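Home Articles Household Storage Index Contact

Slotted basket

A slotted basket is an open-topped storage container whose walls are broken up by rows of narrow openings. Most are molded in one piece from plastic, though wire, wood and metal versions exist. The type is used in kitchens, bathrooms, laundry areas and workshops, usually to keep bottles, jugs and other upright items together on a shelf or table.

Form

The wall of a slotted basket is made up of ribs, which may run vertically, horizontally or on a slant. Vertical ribs are common in round baskets. A solid band at the top joins the ribs and stiffens the rim, and a second band at the bottom ties them to the floor. The floor itself may be solid or pierced. Pierced floors drain better but let drips through to the surface underneath, and some owners put a tray or folded cloth under them.

Round baskets have no corners to collect dust, but they waste space when lined up on a shelf. Square and rectangular ones fit closer together. Tapered walls allow empty baskets to be nested. Straight-walled baskets hold more for the same footprint – they take up much more room in a cupboard when not in use.

Materials

Polypropylene is the usual plastic. It is light, bends a little before it breaks and can be washed in warm water. White baskets may yellow near a sunny window. Thin ribs are the weak point and tend to snap where they meet the lower band, most often when a full basket is lifted by one side.

Sizes

There is no general standard. The Trustwood household range, sold for many years through hardware stores, listed a round model 22 cm across and a larger one of 30 cm. The Bisar basket was similar in outline but had 63 ribs and a pierced floor. Dostance made a deeper version for laundry bottles, later dropped from its catalog.

Use

Jugs and bottles with handles are generally placed with the handle toward the outside, above or beyond the rim, so that each can be lifted out with one hand. Tall containers stand well above the wall of a low basket, and the basket then serves mainly to keep the base from sliding. Heavy items go in first, toward the middle. A container of 2,000 ml is a reasonable load for a small basket.

Care

Dust settles between the ribs and is hard to reach with a cloth. A soft bottle brush works better. Sticky residue from detergent or syrup should be soaked off before brushing.

Last updated: May

See also: Crate – Drying rack – Utensil holder
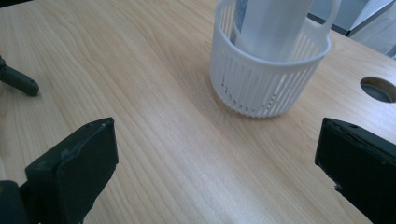

R. Khondokar

Round slotted basket in white, with vertical ribs between two solid bands. It holds a tall translucent container with a looped handle.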